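Paltis hand-held gripper pair: worth a slice of your automation budget?

Reviewed by Nandini Kurian for the Wovthorpe equipment pages

The sales pitch for the Paltis pair is that you teach the job by hand first and argue about the robot arm later. I've sat through enough pitches to keep my hand on my wallet. The quote was 500 a month for the hire, with a minimum term of four months, and the arm it's meant to lead to was priced on a separate sheet that took 11 days to arrive.

We tried it on sorting small parts into a hinged compartment box, a job our packing bench would gladly hand over. The fingers are plain black blocks with flat pads. I'd want to know what a spare set costs before signing anything, and the price list doesn't say. 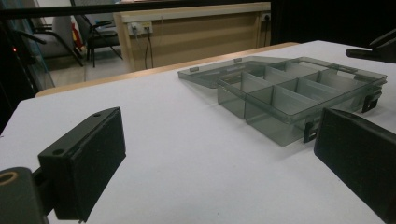
Ajith Pisharody wrote in to say the hire fee is the small part. His shop set aside money for the grippers and none for the hours of staff time, and by November the second had overtaken the first.

I believe him. Paltis suggests 26 hours of handling per task, and that's paid time with both hands full. You hold one gripper in each, and each has its own cable to keep clear of the work. Small, dark, flat pieces are what I'd test hardest before agreeing to a term.

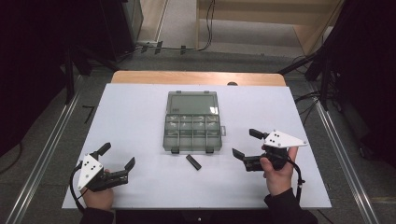 What to put in the budget

Start with the table. A plain white top and a clear space round it cost little, but somebody has to give up the floor. Then the boxes. Ours is tinted see-through plastic with thin dividers and little latch clips, and I'd buy several of the same kind — change the box halfway and I suspect you'll be paying for more hours. 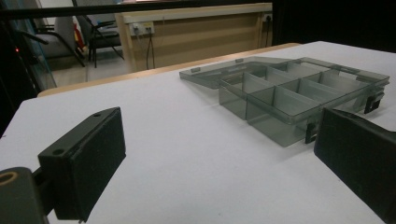
Training is charged by the half day and support runs out with the hire. Passka quoted us for a similar pair with support included, at a higher monthly rate, and over a full year the gap nearly closes. Ask both for the yearly figure in writing.

My verdict is a short hire, one task, and no order for the arm until the staff hours are in.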